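チケット番号 1716
件名:Menari 双腕キット 玉ひも封筒のひも掛け動作で指先がひもを捕捉できない
製品:Anitz Menari(評価貸出機)
起票:Edmund Bielecka(Ditgate)
担当:Aniela Urbańczyk(Anitz サポート)
起票日:2026年7月27日
状態:対応中

[現象]
クラフト紙の玉ひも封筒を対象とした評価で、ひも端の把持に失敗する。試行20回のうち7回で、指が閉じきった後も把持検出が立たない。エラーコードの出力なし。再起動後も同様。
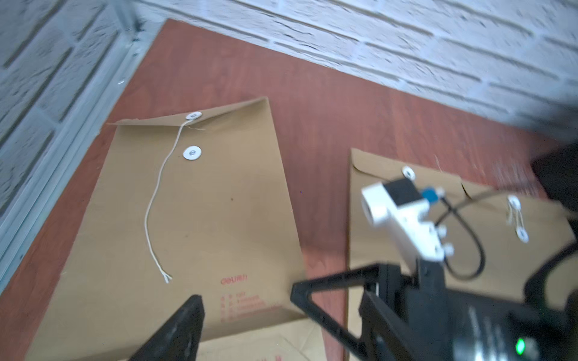
図1 手首カメラ画像。左の封筒はひもが上の留め具から垂れた状態、右の封筒はひも巻き済み。

[担当回答 1]
ログを確認した。把持失敗時の指間隔は全閉値と一致しており、ひもが指の間に入っていない。モーター電流に異常はなく、駆動系の故障とは判断しない。次を実施されたい。
・手首カメラの再キャリブレーション
・接近高さを2 mm下げる
・把持力設定は既定値のまま変更しない

[起票者返信]
再キャリブレーション実施。接近高さ変更後、失敗は減ったが解消せず。ひも先がほつれている封筒で再現しやすい。手首カメラの画像を追加する。
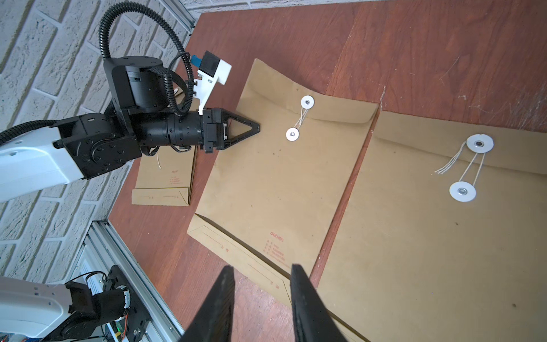 把持点の推定は、Menari の標準設定ではひもの末端を優先する。末端が広がっていると候補点が分散し、指の中心から外れる。追加画像の右の封筒では、二つの玉の間にひもが8の字に掛かり、ほつれた端が上の玉の左へ出ている。この状態では末端ではなく、玉に近い区間を候補とする方が安定する。設定ファイルの把持点オフセットを、末端から最大20 mmの範囲で玉側へ移すこと。

[担当回答 2]
上記設定を反映したファイルを Makowska 経由で送付済み。適用後、同じ封筒で再試験し、ログ一式を本チケットに添付されたい。結果受領まで状態は「対応中」とする。

© Anitz サポート窓口 | お問い合わせ | ページ上部へ戻る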